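Sunday, October 11, 2020

Baseball, pitch grip log. Continuing the seam-orientation work from July. Zhenhua Zhong threw, I ran the radar and kept the sheet. Indoor lane, net at regulation distance, same bucket of Pruvwood practice balls as last time.

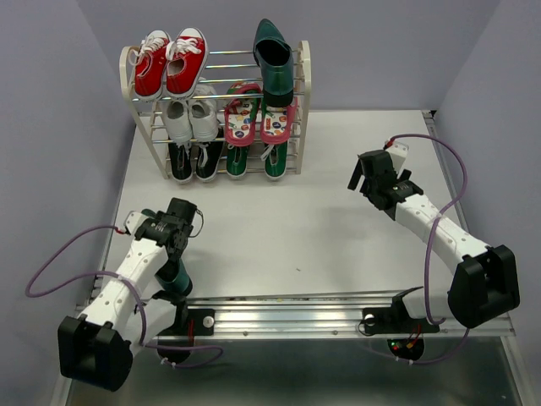
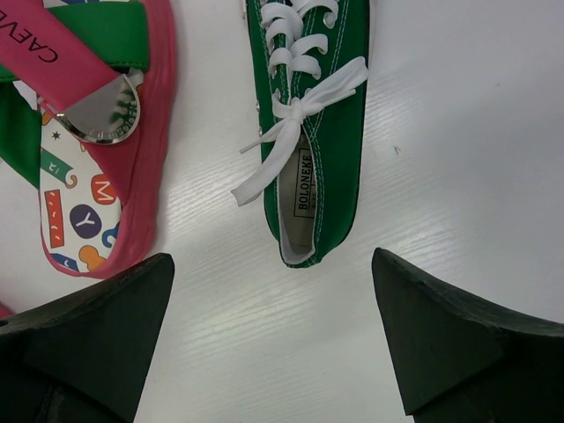 *Rack with red sneakers on the top tier; green low-top and pink-and-green sandal.*

**Session**

- 141 pitches logged, 8 thrown out (radar missed the release, or the ball clipped the lane curtain).
- Four-seam first, then two-seam, then the circle change.
- Mean four-seam speed 68 mph. Zhenhua was holding back on purpose; elbow still being managed.

**Notes**

Two-seam run is smaller than in the July set. I suspect the balls before I suspect the grip. The Pruvwood seams have flattened with use, and a few covers are slick at the horseshoe. Pulled the worst ones and marked them with a dot. The Rakska balls have a higher seam but cost more, so they stay in the box until the procedure is fixed.

Circle change: release height drops when he reaches for the outer mark. Visible in the side numbers, not in the speed. Needs a repeat with the plate target moved in.

Zhuoran Xiao reran the spin script on the combined set, now over 718 pitches. The Clostach sensor still reports axis in the old convention, so everything before the firmware change has to be flipped before merging. He has the conversion in the shared folder. Do not use the column labeled "tilt" until he renames it.

**Open items**

1. Weigh the dotted balls against unused ones.
2. Recheck radar angle. Tripod head slips about a degree over a long session.
3. Ask Gu for the other half of the lane booking; the warmup ran into our time again.
4. Repeat circle change, inner target, same ball lot.

Raw sheet is in the binder behind the July tab. Speeds are uncorrected for angle.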